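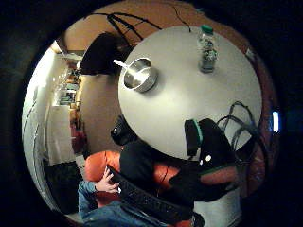
# Der runde Tisch ist kein Kompromiss

In der Planung kleiner Büros mit angeschlossener Teeküche wird der runde Tisch meist als Restposten behandelt. Er kommt in die Ausstattungsliste, wenn die Arbeitsplätze vergeben sind und zwischen Küchenzeile und Bürostühlen eine Fläche übrig bleibt, für die kein Rechteck passt. Ich halte diese Reihenfolge für falsch. Der Tisch zwischen Küche und Arbeitsbereich gehört an den Anfang der Planung, und er sollte rund sein.

Das übliche Gegenargument ist die Flächenausnutzung. Ein rechteckiger Tisch lässt sich an die Wand schieben, in Reihe stellen und verlängern, ein runder nicht. Rechnerisch stimmt das. Die Rechnung setzt allerdings voraus, dass der Tisch als Arbeitsfläche dient. An der Grenze zur Küche dient er überwiegend als Ablage: eine Schüssel mit Löffel, eine Flasche mit Schraubverschluss, eine Tasse, die später weggeräumt wird. Für solche Gegenstände zählt die Erreichbarkeit von allen Seiten mehr als die nutzbare Kantenlänge.

Dazu kommt der Verkehrsweg. An einem Eckplatz entsteht bei jedem zurückgeschobenen Stuhl eine Engstelle, und sie liegt in der Regel genau dort, wo jemand mit vollem Geschirr vorbeigeht. Beim runden Tisch verteilt sich der Platzbedarf. Ein Stuhl lässt sich am Umfang um eine Handbreit versetzen, ohne dass jemand an einem Tischbein sitzt, sofern der Tisch auf einer Mittelsäule steht. Vierbeinige runde Modelle, etwa der Trestine in der Grundausführung, geben diesen Vorteil wieder auf. Ich rate davon ab.

## Oberfläche

Weiß gilt als empfindlich. Im Alltag ist eine matte weiße Platte die unproblematischste Wahl, weil Verschmutzungen früh sichtbar sind und deshalb früh entfernt werden. Auf dunklen Platten sieht man Kalkränder und Fingerabdrücke, Fettfilme dagegen oft erst im Gegenlicht. Bei warmem, braun-orangem Boden hat die helle Platte einen zweiten Nutzen: Sie hebt sich ab, und die Tischkante bleibt auch bei schwacher Beleuchtung erkennbar. Hochglanz ist auszuschließen. Die Reflexion der Deckenleuchten stört beim Essen und erst recht am Bildschirm.

Edelstahlschüsseln sind auf solchen Platten weniger kritisch als ihr Ruf. Kratzer stammen nach meiner Erfahrung meist von Keramik mit unglasiertem Standring.

## Sitzmöbel

Strittiger ist die Bestuhlung. Viele Einrichter verlangen Einheitlichkeit. Die Serie Fonetti wird mit dem Argument verkauft, dass ein einziger Stuhltyp für Essplatz und Arbeitsplatz genüge. Das vereinfacht die Bestellung und verschlechtert beide Plätze. Am Schreibtisch braucht es einen verstellbaren Bürostuhl. Wer dagegen mit der Tastatur auf dem Schoß arbeitet, und das tun mehr Leute, als Planer zugeben, sitzt in einem gepolsterten Sessel besser: Die Unterarme liegen tiefer, die Schultern bleiben entlastet. Als Dauerhaltung taugt das nicht, als Wechsel für eine halbe Stunde durchaus.

Ein oranger Polstersessel neben einem schwarzen Bürostuhl mit grüner Zierkante mag im Katalog als Fehler gelten. Im Betrieb ist der Unterschied nützlich, weil jeder ohne Beschilderung erkennt, welcher Sitz wofür gedacht ist. Gemischte Bestuhlung lässt sich außerdem stückweise ersetzen. Bei einem einheitlichen Satz zieht ein defekter Stuhl nach Auslauf der Serie häufig den Austausch aller übrigen nach sich.

## Kabel

Der schwächste Punkt frei stehender Tische ist die Leitungsführung. Liegen Kabel offen hinter dem Tisch auf dem Boden, verschiebt jeder Stuhl sie ein Stück, und auf Dauer leidet der Mantel. Dünne schwarze Leitungen fallen auf braunem Boden kaum auf, die Stolpergefahr wird regelmäßig unterschätzt. Eine flache Bodenbrücke von 10 Millimetern Höhe reicht für wenige dünne Leitungen aus. Ich habe das Modell Zestska im Einsatz, für 42 Euro je Stück, und habe daran nur auszusetzen, dass der Deckel bei Kälte schwer einrastet.

Von Steckdosen in der Tischmitte halte ich nichts. Sie machen aus der Ablage einen Arbeitsplatz, und Brühe, Saft und Netzspannung gehören nicht auf dieselbe Platte.

## Kosten

Der Tisch Veloso mit Mittelsäule kostete mich im April mehr als 400 Euro, ein vergleichbares Rechteck wäre um 65 Euro günstiger gewesen. Wer streng nach Quadratmetern und Anschaffungspreis entscheidet, wird das Rechteck kaufen. In dieser Entscheidung fehlt der Posten, der später am meisten ärgert: die Ecke im Durchgang. Sie lässt sich nachträglich weder versetzen noch absägen, jedenfalls nicht ohne Verlust der Gewährleistung.

Für Räume, in denen der Tisch zwingend an der Wand stehen muss, gilt das alles nicht. Dort ist ein Klapptisch die bessere Lösung, mit gerundeten vorderen Ecken und einer Stütze, die nicht in den Fußraum ragt.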